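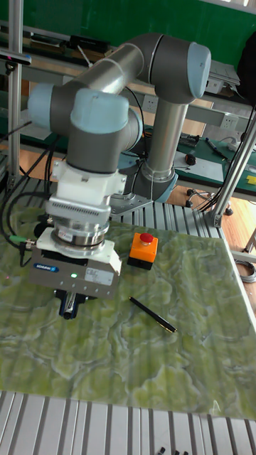

Attachment 1 of 1: bench arm, gripper and stop box

Postport Helpdesk – Shared Bench Equipment
Subject: Arm halts on the way back from the drop position, and a question about where the stop box should live
Site: Butberg, upstairs bench room
Status: Closed, with follow-up
Priority: Normal
Opened: 2020-08-02

Original message

Hello all, and sorry to land in your queue on a Sunday, there is no need for anyone to look at this before they have had a proper breakfast tomorrow.

We have the arm running the Jatedano pick and place job, the same one we have had since June, and it has started stopping by itself. It always does it on the return, after it has let go of the part and lifted, somewhere in the turn of the wrist. The pendant says protective stop. We clear it, start again from the home position, and it carries on quite happily for an hour or more before doing it again. It has done this four times now. The light on the gripper is green whenever I go over to look, the parts come out where they should, and nothing has been bumped as far as any of us can tell.

While I am writing, I would like to ask something I have been putting off. The bench rules say the emergency stop must be "within easy reach of the operator", and two of us have been having a friendly disagreement over what that means. I keep the orange box on the green mat, over to the right of the gripper, where I can get my hand to it from my chair. My colleague says that is the wrong place altogether and it ought to be on the front rail. I would be glad of a ruling, partly for the peace of the room! Photo attached.

Reply from the helpdesk

Good morning, and thank you for such a full report, it saves us a good deal of asking. I'll take the stopping first and then come to the box, though I have a feeling we shall end up talking about the box for longer.

A stop that always turns up in the same part of the movement makes me think of cables before anything else. You have quite a bundle going down the side of the tooling and off to the left, and then there is the black one that loops between the joints. If any of it comes up short when the wrist turns, the arm will feel a tug it wasn't expecting and stop. That is the arm doing its job, so please don't be tempted to raise the force limits to get through the day. I know how inviting that is when there is a run to finish.

Would you mind trying the following, in this order:

Take the arm to home and switch to manual, reduced speed.
Step through the return move with one person on the pendant and the other standing clear, watching the cables only.
Stop at the point where the wrist has turned furthest and look at how much slack is left at the green connector on the gripper.
Write down the joint readings at that point before touching anything.
Send me the log file from the controller for the last stop.

Please leave the hands out of it while the drives are on, even at crawling pace. If a cable wants moving, power the drives down first, move it, and then bring everything up again. It does make the job slower and I'm sorry about that.

Update from Butberg

We did all of that after lunch. At the far end of the turn the bundle is tight, and you could see the cable pulling sideways where it goes into the gripper. Strangely it isn't tight on every pass. Sometimes the bundle falls forward of the tooling and has plenty to spare, and sometimes it stays behind and has nothing. I think that explains why it will go for an hour without complaint. Log file is in the shared folder under Nyarko, because that is the name the controller was given before it came to us and we have never changed it.

We have stopped the job until we hear from you. Please could you also say whether the ties on the arm should be done up hard? Ours vary.

Reply from the helpdesk

Lovely, thank you, and the log agrees with you. The force reading climbs steadily over the last part of the turn and then the stop comes, so it's a pull and there was no collision.

On the ties: snug enough that the cable can't wander along the link, loose enough that you can still twist it under the tie with your fingers. A tie pulled down hard will bite into the jacket in the end. Near a joint, leave the tie off altogether and let the cable make its own curve, with the ties on the straight links to either side. For the bundle, I'd like you to give it more length before the first tie and hold it to one side of the tooling with a soft strap so that it always falls the same way. Then run the return move slowly again, then at half speed, and only then at full.

Now, the stop box. I have read the rule again and I don't think it is a very good rule, so I can see how the two of you got to different answers. "Easy reach" ought to mean easy for whoever is there, wherever they happen to be working, and without having to put an arm into the space the robot uses. On the mat it may well be close to your chair, but to get to it you are reaching over the same surface the gripper comes down to. It can also be shifted about, and a box that can be shifted will sooner or later be in a different place from the one your hand remembers. So your colleague has it, I'm afraid, although I do understand why you like it where it is.

What I would ask for at Butberg, and will put forward for the other benches too:

The stop box is fixed to the front of the bench and can't be slid or lifted off.
It sits outside the reach of the arm and the tool, with at least 500 mm between it and the nearest point of the programmed path.
Nothing is put in front of it or on top of it.
The lead goes under the bench and is held so that a foot or a chair wheel can't catch it.
It is pressed once at the start of each shift with the arm moving slowly, to see that it does stop, and the result goes in the bench book.
Releasing the button must not set the arm going again. Somebody has to start it on purpose.

And one small thing, meant kindly. There's a pen on the mat in front of the box, and a few small fasteners on the slats at the front. The mat should be clear before the arm is started, apart from the parts and fixtures for the job. Pens roll. I've found them in worse places, and I once spent most of an afternoon on a gripper that wouldn't close and had a screw in it.

Update from Butberg

I have lost the argument and have bought the cakes. The box is now bolted to the front rail, on the right, and after a morning of patting the mat where it used to be I'm getting used to it. We put a shallow tray on the other bench for pens and fixings.

Cables are done as you described, with the soft strap. We ran slow, half and full speed and then let it go on the normal job. It has done almost 2000 cycles since and hasn't stopped once. I was watching the strap quite anxiously for the first part and it seems to stay put, but I'll look at it at the end of each week and write that down as well.

One question left over. Is the start-of-shift press needed if the arm is only being used for teaching points and never goes above reduced speed?

Reply from the helpdesk

Yes please, every shift, teaching included. Teaching is when people stand closest to it, so I would sooner you skipped it on any other day than that one (and I would sooner you didn't skip it at all).

Very pleased about the cycles. I'm closing the fault part of this ticket and leaving a follow-up open on our side for the wording of the reach rule, which will be changed to the list above once the other benches have had a chance to grumble at it. If the bundle starts falling the wrong way again, reply to this ticket and it will reopen.

Resolution: tooling cable bundle lengthened and strapped to one side; ties near joints removed; stop box moved to front rail and fixed; force limits unchanged.
Follow-up: bench rules, stop box position and start-of-shift check. Owner: Postport Helpdesk.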